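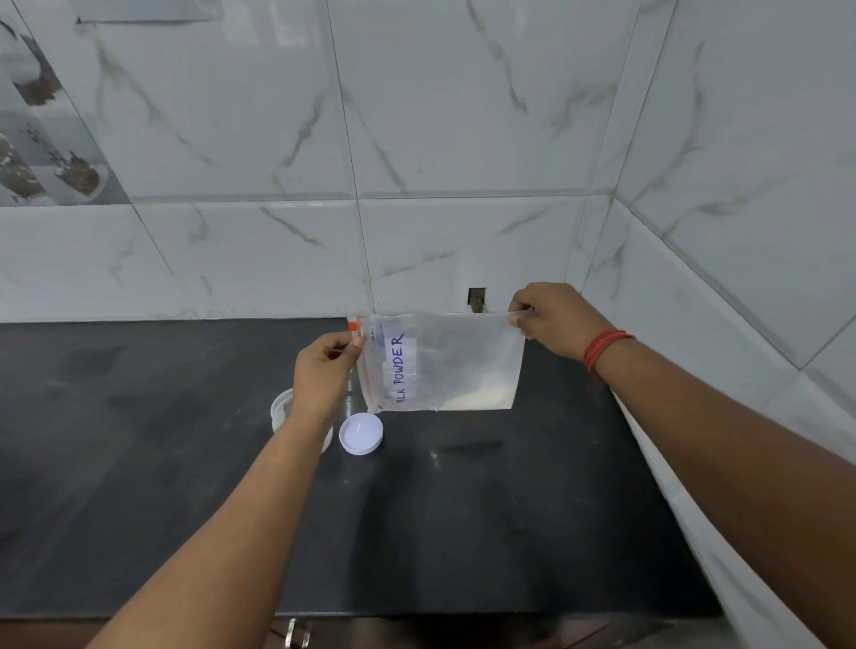 Zip-lock bag held up over the counter.

24 October 2018 – transfer bench, piano recordings

Ran the Ó Briain recital tapes again, reels 1 to 5. Reel 4 still drops the right channel in the slow movement. Cleaned the heads and aligned azimuth to the second tone – better, but the top octave stays dull.

Pitch runs sharp on the Ranaven sides. Brought them down by ear against the studio piano, then checked the last chord.

Catalog count for the Womine boxes is 2,270 items. Sleeve notes not entered yet. The Hituvby label discs wait until March.

To do: new splice on reel 2, ask for the original program.

Recent entries
Crackle on the nocturnes
Stylus sizes for early discs

This site uses cookies. Accept
Contact | Back to top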